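Home | Issues | Authors | Submit | Contact

11 min read

4. The Open Day

4.1 Setting and visitors

The demonstration took place at the Nonholm workroom on Tuesday, February 4, 2020. It was part of a yearly open day on which the groups in the building let in people from outside, mostly from local firms and two nearby colleges. The work on show was our regular work: people move small, light goods with hand-held grippers, and the recordings are later used to train a robot arm to do the same job. We did not set up a special program for the day. Visitors came in, listened to a short talk, and then tried the grippers at the table for as long as they liked.

In all, 336 people signed the door list. Each was offered a consent sheet before touching any equipment, and those who did not sign could still watch. Jhonatan Chambi gave the talk and stayed at the table. Pak-hei Hsiao kept the session log and answered questions by the door.

The goods were small packets in soft plastic wrappers. We chose them for two reasons. They are hard to break, and they change shape each time they are picked up, so a grip that works once may not work the next time. The Tsai data set, which we used for comparison, was recorded with stiff boxes and has little to say about soft packaging.
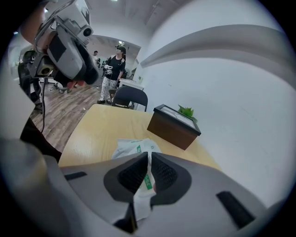

Can a first-time visitor produce a recording that is good enough to train on?
In most cases a visitor can, once the first few tries are thrown out. The early tries tend to be rushed, and the fingers often close before they are level with the object.

We had expected age or job to make a difference. They did not, as far as our short form could show. What did matter was whether the visitor had watched someone else take a turn first. Those who had watched held the gripper lower and opened it sooner. Those who came straight to the table often asked how hard to squeeze, and several squeezed until they felt the handle stop.

4.2 Procedure at the table

A turn had four steps. The visitor picked up a packet, moved it to a spot named by the host, set it down, and opened the fingers fully before pulling back. The last step was the one most often skipped. A packet that is still lightly held gets dragged along as the gripper leaves, and the recording then shows a placement that did not really happen. After the first hour Chambi began saying "open, wait, leave" at the end of each turn - a small change, but Hsiao's log shows fewer dragged packets from that point on.

Turns by two people at one table were allowed late in the afternoon. These were not in the original plan. A group from Imby, a packing firm, asked how the method would deal with two workers reaching for the same item, and it seemed simpler to try it than to talk about it. We asked each pair to agree out loud on who would take the packet.

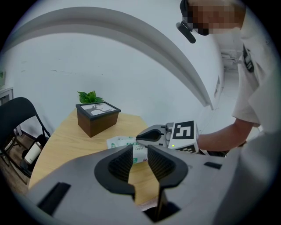 Most pairs stopped talking after a few turns and began to rely on watching each other's hands. This made the recordings smoother, but it also made them harder to label, as the log had no spoken cue to mark the start of a turn. We now ask pairs to keep speaking even when they feel they no longer need to.

The day gave us 2727 recorded turns, of which nearly 400 were set aside. The main grounds were a lost position track, a packet dropped off the table, and a turn that began before the recording did. Turns in which the packet was dropped on the table and picked up again were kept and given their own label. The Corkthorpe group removes such turns in its own work. We think they are useful, as a robot that has never seen a second try has no good way to make one.

4.3 Use of two grippers by one person

Members of our own staff also showed the two-handed version, in which one person works with a gripper in each hand. Visitors could watch this but were not asked to try it. It takes longer to learn, and the arms get tired sooner than most people expect. We kept these runs short and let the person rest between them.

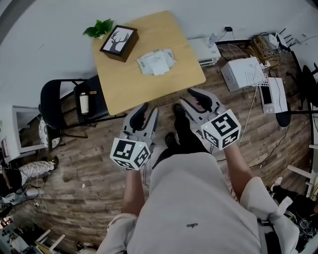

Figure 4. A seated operator with a gripper in each hand, facing the work table.

Questions from visitors during this part were mainly about cost and about the weight of the grippers. Two people from Imby wanted to know if the markers could be made smaller. They can, but tracking gets worse as the distance to the camera grows, and we have not yet tested a smaller size in a room with mixed light. That test is planned for May, in the same room and with the same kind of goods.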